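Dalbridge University to end single honours language degrees from next intake

By the Education Desk
August

The University of Dalbridge is to close admissions to its single honours degrees in modern languages and replace them with a joint programme taught across two faculties, under a plan approved by its governing council at the end of the summer session.

Students already enrolled will be able to complete their courses under the existing regulations. Applicants who hold offers for the coming year will be invited to transfer to the joint programme or to withdraw without penalty. The university said that letters setting out both options had been sent and that a telephone line would remain open until the start of term, including on Sunday afternoons.

The decision affects French, German, Spanish and Italian. Provision in Latin and Ancient Greek, which moved to the School of History and Ideas under an earlier reorganisation, is outside the scope of the plan. Evening classes open to the public will continue at the Brollgate site, although the fees for these are to be reviewed separately.

In a statement, the university said that demand for single honours places had fallen over several admissions rounds and that the cost of maintaining four separate final-year programmes could no longer be met from tuition income. It described the new degree as a broader course in which a language would be studied alongside a subject from the social sciences, law or computing.

"The university remains committed to the teaching of languages at every level," the statement said. "The joint programme will allow more students to reach a high standard in a language while gaining a second field of study. No student currently registered with us will be disadvantaged."

The Dalbridge branch of the lecturers' association has opposed the plan since it was first circulated. In a written response to the council, the branch argued that the joint degree would cut the time given to literature, history and translation in the final year, and that students would leave without the depth of knowledge needed for postgraduate study or for work as professional translators. It also questioned the figures on demand, which it said took no account of students who enter through other departments and change course after their first year.

A petition against the closure, organised by current undergraduates and supported by several schools in the region, gathered 1,103 signatures before it was presented at the council meeting. The petition asked for a delay of one year so that alternatives could be examined, among them a shared programme with other universities in the north. The council noted the petition but did not adopt its request.

Under the approved plan, the compulsory language element of the degree will be set at half of the total credits in the first year and in the second year. In the final year students may choose to raise or lower that share within limits to be fixed by the board of studies. The year abroad, at present required of all single honours students, will become optional. The university said that a shorter residence of one term would be offered to those who did not wish to spend a full year away.

The branch said it was particularly concerned by the change to the year abroad. Its response stated that time spent living and working in another country was the part of the degree most valued by former students and by employers, and that making it optional would in practice restrict it to those who could afford the additional year of study. The university replied that its travel bursaries would be kept at their present level and that payments would be made earlier in the academic year.

Staffing has been a further point of dispute. The original proposal would have removed 2 senior lectureships and brought several language assistants' contracts to an end at Christmas. After consultation, the university agreed that the senior posts would be retained and that assistants would be employed until the end of the academic year. Any later reductions are to be made through retirement and voluntary departure where possible. The association has asked for that undertaking in writing and says it has yet to receive it.

The languages library, housed in the Gezer Building, will be merged with the main collection. Printed holdings in the four languages are to be moved during the autumn, and the reading room will be turned into a general study space with 30 places. Periodicals that are not available electronically will be kept in store and can be requested at the main issue desk. The university has said that no item will be discarded without the agreement of the subject librarian, and that readers from outside the university will keep their present rights of access.

Local schools have also responded to the decision. In a joint letter, heads of languages at secondary schools in the Dalbridge area said that the university's degrees had supplied many of the teachers now working in their departments. They warned that a further fall in the number of graduates would make vacancies harder to fill and might lead some schools to stop offering a second language to pupils over the age of fourteen. The letter asked the university to set aside places on the joint programme for applicants who intended to train as teachers.

The university said it would consider that proposal when the admissions policy was next reviewed. In the meantime its programme of school visits and its summer language week will go ahead. The week is open to pupils in their final two years of school and is free of charge to those attending state schools.
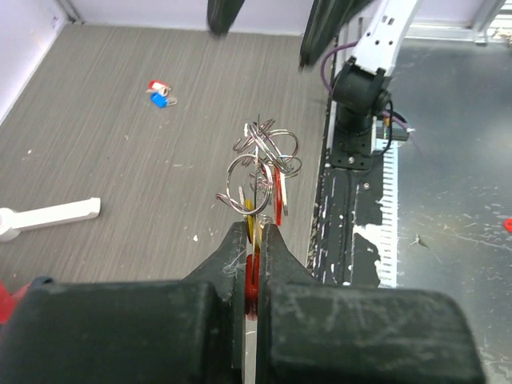 A metal wire puzzle with silver rings and a red piece.

Questions about the wider position of the humanities at Dalbridge were raised by several members of the council during the meeting. According to the published summary, members asked for an assurance that the plan did not signal similar action in philosophy, music or history of art. The senior management team replied that no proposals concerning those subjects were under discussion, but that all departments were expected to show that their courses could be sustained over a five-year period.

The summary also records a request that the university measure the results of the joint programme against those of the degrees it replaces. The council agreed that a report should be prepared once the first group of students has completed its second year. The report is to cover admissions, examination results, the number of students choosing to go abroad and the views of external examiners. It will be made available to staff and students in full.

A separate recommendation, that Arabic and Turkish be added to the programme, was referred to the academic board. Both languages are at present taught only as non-credit courses through the university's partnership with the Jikent Institute. The partnership agreement is due for renewal, and the university said that talks on its terms were continuing.

The association's members at Dalbridge will meet in the first week of term to consider their position. The branch has said that it does not rule out a formal dispute, but that its first aim is to secure changes to the final-year curriculum before the course documents are submitted for approval. Student representatives have asked to attend the meeting as observers.

Applicants and current students seeking advice on their options are asked to contact the admissions office or their personal tutor. Information sessions on the joint programme will be held at the main campus and at Brollgate before teaching begins, and a recording will be provided for those unable to attend. Places at the sessions do not need to be booked.

Recent items

Brollgate evening classes: autumn timetable published
Library opening hours extended during examination period
Council approves revised rules on part-time study
Jikent Institute partnership: terms under review
Schools ask for clearer guidance on language entry requirements
Gezer Building lift repairs to finish before term
Travel bursaries: how to apply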